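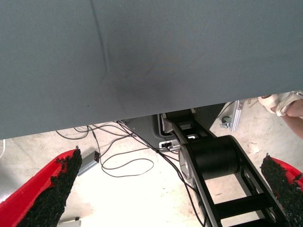 Wrist camera, red fingers with the black grip pads, cables on the floor beyond

From: Toivo Ojala
To: gripper list
Date: 15/07/2024
Subject: Re: Flandis pads vs. the bare fingers

Brigitta Riedl wrote:
> We ran the granular pads against bare fingers, 86 good picks to 78.
> I think that settles it and we should order for both arms.
> The wrist camera view is fine too.

I don't think it settles anything. How many tries per set? If it was 500 each, both numbers are awful. If it was 100, I'd want to see the same gap on 3 different days before spending money.

The camera I like even less. Look at the tips: the pad edges are ragged, and they stick up right where I'd want a clean line to judge the gap. The floor washes out to nearly white between the fingers. Did anyone lock the exposure? Konrad asked for that in May.

Also, which objects? The Jaunzems sheet says "mixed household," and that could mean sponges.

Send me the raw log and I'll go through it. No order until then, please.

Toivo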